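Hindlow
About us

Home
Services
How we work
About us
Contact

Hindlow plans equipment purchases for companies that pack, sort and assemble by hand and are thinking about robots. We write requirements, build budgets, compare quotes and run handling trials before an order is placed. We do not sell equipment and we take no commission from suppliers.

Background

The company was started by Emese Hajdu, a former purchasing engineer in consumer goods packaging. Her first projects were budget reviews for plants that had bought an arm and a gripper and then found that guarding, fixtures, air supply and floor work had not been priced. Those reviews are still part of the work. Most clients now call earlier, usually when a line manager has been asked for a number to put in next year's capital plan.

What we deliver

A typical planning job has four parts.

Item survey. We list every item the cell is expected to handle, with weight, dimensions, surface and packaging. Our largest survey so far covered 1,797 items for a contract packer. Items are grouped by how they can be held. Rigid bottles, soft bags and wrapped goods are budgeted separately, as they rarely share one set of fingers.

Handling trial. Items from the survey are set out on a bench and handled with two-arm equipment. The standard trial is 200 picks per item group. We record completed picks, drops, regrasps and cycle time. Clients receive the full log as well as the averages.

Budget. The budget sheet has 62 lines. Arms and grippers take up nine of them. The rest cover mounting, guarding, cabling, compressed air, controls, spare fingers, storage bins, operator training, integration hours, acceptance testing and service for the first three years. Lines that do not apply are marked zero and left in the sheet so that quotes can be compared on the same basis.

Purchase schedule. We set out lead times, payment stages and the last date on which each option can be dropped without cost. For clients with a budget year starting in January, the survey should begin no later than September.

Tools

Solto is our budget sheet and quote comparison tool. Suppliers fill in the same template, and Solto marks missing lines, mismatched warranty periods and prices quoted without installation. Clients keep their copy at the end of the job.

Stirnatau is the trial protocol. It sets the item order, starting positions, number of picks and the definition of a failed pick. The current version includes bottles lying on their sides and items mixed with clear plastic packaging, both of which were requested by packing clients.

Mechanical reviews, including payload checks, mounting loads and reach studies, are carried out with our partner office, Ekinci. Their hours are shown on a separate line in every proposal.

Limits of our work

We do not certify safety systems, write production code or act as integrator. A trial result applies to the items, grippers and layout tested. If the client changes any of these before ordering, we recommend repeating the affected item group. We also advise against purchase when the figures do not support it, and the report states this on the first page.

Facilities

The trial area is on the ground floor, next to the planning desks. It has roughly 3,000 square feet of floor space and step-free access from the loading door. Clients may attend trials by appointment. Samples should arrive five working days ahead, in the packaging used on the line.

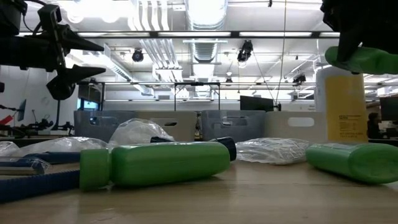

Bottle handling on the trial bench, with bagged items and storage bins.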